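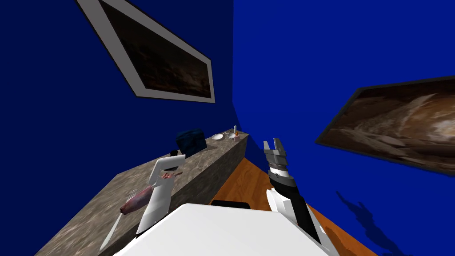 I do the golf cart check at Vallbridge every January, before the spring members come back and start driving the things into bunkers. We have 21 carts this year, plus the beverage cart, which gets its own sheet. I start at seven in the morning with coffee in the pro shop, between the two blue walls with the framed paintings, and I spread my forms out along that long gray-brown counter like I own the place. Then it's out to the barn! My comments are under each item so Kelly Frota can order parts without having to chase me around the back nine.

CART BARN AND FLEET CHECKLIST

1. Parking brake holds on the ramp
Pass, except cart 9
Cart 9 crept backward on me with the pedal fully locked. Tagged it and took the key. Please don't give it to the Thursday league guys even if they ask nicely (they will ask nicely).

2. Service brake, straight stop from full speed
Pass
Cart 14 pulls a little left. Still inside what I'd accept, but I want to look at it again in a month.

3. Tires: pressure, cuts, tread
Needs work
Four bald ones, all rears. I'd go with the Kawaguchi turf tires again, they held up great on the wet side of the course last year.

4. Steering play
Pass
Cart 3 was sloppy last year and I replaced the tie rod end. Feels brand new.

5. Batteries: water level, terminals, hold-downs
Needs work
Goggles and gloves on for this one, every time. Carts 6 and 17 had crusty terminals, cleaned and greased. One hold-down strap is missing on 11, and I don't have a spare, so 11 stays parked until I do.

6. Chargers and cords
Fail, bay 5
The cord jacket on the Livgate charger in bay 5 is split near the plug and you can see the inner wires. Unplugged, tagged, moved to the workbench. Kelly, this is my top ask on the whole list.

7. Barn ventilation fan
Pass
Loud, but it runs. It goes on before any charging starts and stays on until the last cart is done.

8. Reverse beeper
Pass, except cart 20
Nothing at all out of 20. Probably the little switch.

9. Seats, hip rails, grab handles
Pass
Tightened a bunch of loose bolts. The rail on 2 has a sharp burr, so I filed it down and put a dab of paint on it.

10. Bag straps and rear wells
Pass
Found a really nice wedge in the back of 8. It's behind the desk in the shop if you're missing one.

11. Fire extinguishers
Pass
Both gauges in the green, pins in, tags current. Somebody had stacked Jorker range ball crates in front of the one by the door and I moved them. Please keep that spot clear!

12. Path signs and the steep hill at hole 12
Needs work
The "slow" sign is leaning into the hedge. I'll reset the post once the ground softens up. There's also a washout on the outside of the curve, and I've put a cone on it for now.

Out of service until fixed: carts 9, 11 and 20, and the bay 5 charger.

Parts list is in Kelly's tray. The beverage cart is next, as soon as I find the key to it.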